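Home News Repair Days Parts Library Join Contact

Parts library: what we can take and how to hand it in

06/09/2023

The parts library at Skakby now holds 592 items, most of them pulled out of lamps, fans and small kitchen appliances that could not be mended. The shelves were sorted over the summer and the lists have been typed up again, so if you looked for something in April and were told we hadn't got it, it may be worth asking a second time.

Circuit boards and wiring are what we are asked for most. They are also what arrives in the worst state. A board that has been at the bottom of a carrier bag with a handful of screws is usually scratched, and wires that have been yanked off are often too short to join to anything. Please take a few minutes over it before you bring things in.

Take the mains plug off the wall and leave the appliance for a day before you open it. If you are not used to working with capacitors, leave the case shut and bring us the whole appliance. We would much prefer that.

Undo plugs and sockets by holding the plastic connector, not the wires. Some have a small catch on one side that needs pressing in. If a connector has been glued, leave it on the board and bring the two together. Keep any sleeve or tape that is holding a bundle of wires, as it makes the bundle easier to store.

Clips, springs and odd fasteners are welcome too. Put them in an envelope and write on it what they came from. We had a jar of 46 clips handed in with no note and have found a use for 2 of them.

Sorting is done at the long bench in the Loneten building. Boards and wiring are laid out in a metal tray first, where small bits can't roll away, and looked over for burns, cracks and bent pins. After that they go into the yellow bins and then on to the shelves. Anything that can't be reused goes in the Morais collection for scrap.
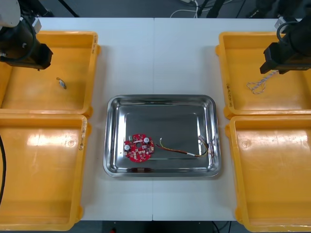
A round red board and some wiring in the sorting tray.

Round boards are harder to place than square ones, as they tend to be made to fit one particular case. If you have the make and model of the appliance, write it down for us, even if the label is half gone. The same goes for wiring with a connector still on the end. We can measure the connector, but knowing what it plugged into saves a lot of looking.

We can't take batteries, anything with a leaking part, or microwave ovens in any condition. Television sets should go to Lukus, where there is room to store them.

Borrowing limits have changed slightly. Members may now have up to 16 items out at a time, and parts that have been soldered in don't need to come back. Please tell us when a part has been used so that it can be crossed off the list.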